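Equipment Planning for Small Operations
Handout 5: The real price of a picking cell
Notes by Arash Farahani, revised 6/4/22

Read this before you fill in the budget worksheet. Bring the worksheet to class with the blanks still blank if you don't know the number. A guess typed in a neat column looks the same as a quote, and I have sat through purchase reviews where no one could say which was which.

1. The quote is not the budget

Our case is Urrego, a parts distributor that wants to move small items out of bins with an arm and a two-finger gripper. They have quotes from two integrators, Mastotik and Rirow. Mastotik came in lower. Look at what Mastotik left out: bin stands, guarding, spare fingers, floor work, and any programming after the first 40 hours. Rirow includes most of that but charges for every site visit. Until you put both on the same list of items, you can't say which one is cheaper, and neither can the salesperson.

2. Cycle rate claims

Both vendors quote picks per hour. Mastotik says 500. Ask: 500 of what, from which bin, laid out how? A demo with one part, all facing the same way, tells you about that demo. Urrego stocks 747 part numbers. I would want a trial on at least 16 of them, picked by the buyer – and I'd pick the ugly ones.

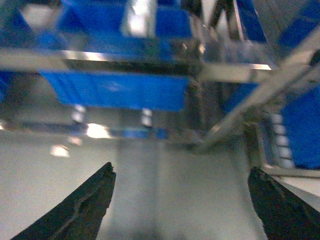
Get the trial terms in writing before anyone ships a part. Who counts a failed pick? Does a second try count as a pick or as a failure? If a person steps in to clear a jam, does the clock stop? With Rirow's draft terms it does stop, which makes the hourly figure close to useless for planning a shift.

3. Costs that show up late

Fingers and pads. They wear. Ask for the price of a set and how long a swap takes.
Bins and racking. If the arm needs bins at a fixed height and angle, your old shelving may be scrap. Price the new framing.
Labor. Someone still fills the bins. Don't book that person as a saving.
Support after year one. Both quotes are silent here. Treat silence as a cost.

4. Payback

Yevdokiia Moroz ran the Urrego numbers for last year's class and got a payback of nearly two years. Her math is fine. I don't believe the inputs, mainly the assumption that the cell runs both shifts from November on. Redo it with one shift for the first six months and see what is left.

For next time: complete the worksheet for both vendors, mark each figure Q (quoted) or G (guessed), and read the Grirkbridge lease terms in the packet, especially the part on early return.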